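Progress report to the Keltico Fund
Community Meals and Kitchen Skills, Pinden Neighborhood Center
Reporting period: September to February
Submitted by Lovisa Öberg, program manager

1. Overview

The grant supports a weekly shared meal and a kitchen skills course at the Pinden Neighborhood Center. Both parts of the program ran throughout the period, apart from a two-week closure in December when the boiler in the main building was replaced. Missed course sessions were added to the end of the fall term at no cost to the grant.

The main change from the plan concerns the course. We had proposed a single evening group. Demand from residents who work late shifts led us to open a second group at 10 a.m., and both groups are now full, with 19 learners enrolled in all. Modupe Ekwueme teaches the evening group and Kátia Rocha the morning group, using the same lesson plans.

2. Shared meals

The center served 3000 meals between September and the end of February, which meets the target set for the period. Attendance was lowest in the first weeks of January and recovered once the bus route past Buretberg was running to its normal timetable again. Most diners continue to come from the streets closest to the center. Reaching households on the north side of the rail line remains difficult, and we address this under section 5.

The change from disposable to reusable tableware, agreed with the Fund at the start of the grant, was completed in October. Waste collection has since been reduced from two pickups a week to one.
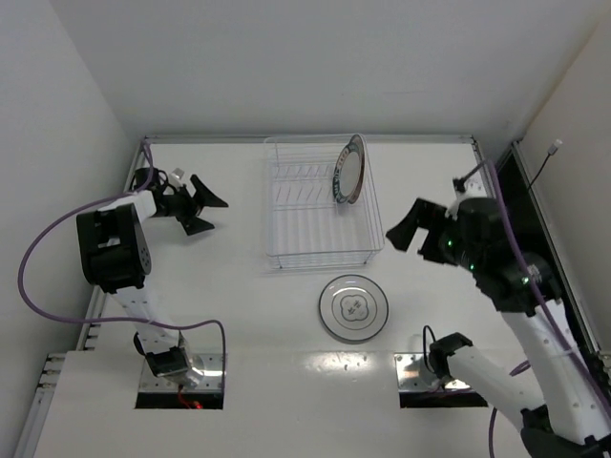

The saving on collection charges has been moved to the food budget, as permitted under the grant terms. Fresh produce is bought from Mwakalinga, a wholesaler that delivers before 7 a.m. and has held its prices for the term. Dry goods are still bought in smaller amounts than we would like, as the center has only one secure storeroom and shares it with the after-school club.

3. Kitchen skills course

The course covers safe food storage, basic knife work, planning a week of meals, reading labels, and cleaning and closing down a kitchen. Learners who complete every unit may sit the food handler test at the center. The first test date is in April, and results will be included in the next report.

Attendance has been steady in the morning group and less so in the evening group, where four learners left before the midpoint. Two of them gave a change in working hours as the reason. The other places were filled from the waiting list, and Ms. Ekwueme offered the new learners two catch-up sessions.

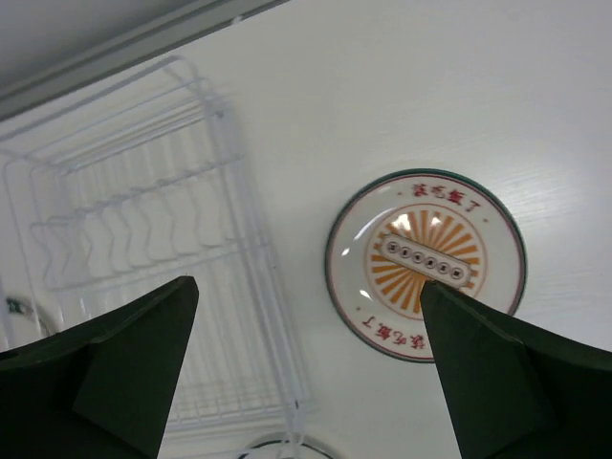 The unit on cleaning and closing down was rewritten in November after learners told us that the printed handout was too long. It now fits on one page and follows the order of work at the end of a meal: scrape, wash, rinse, rack, and put away. Learners are asked to handle patterned pieces, such as a plate with an orange sunburst and lettering on it, with a soft cloth and no scouring powder, and to stand them in a wire dish rack to drain. Ms. Rocha reports that the shorter handout takes half the class time of the old one – the remainder is now used for practice.

4. Budget

Spending is within the approved total. The food line is slightly over plan and the waste line is under it, as explained in section 2. Equipment spending is complete except for 800 dollars held back for a second hand-washing station, which the plumber expects to fit in March. Vidar Åberg, who keeps the program accounts, has sent the full ledger separately.

5. Issues and next steps

Access for households north of the rail line will be our main concern in the coming period. Donnie Gillies has begun talks with a church hall on that side about hosting one meal a month. The hall has a working kitchen but no freezer, and its insurance would need to be extended to cover our staff. We expect an answer by the end of April.

We also ask the Fund to approve the second course group as a permanent part of the program. No additional money is requested for this in the current year. A revised schedule and staffing table are attached as Annex A.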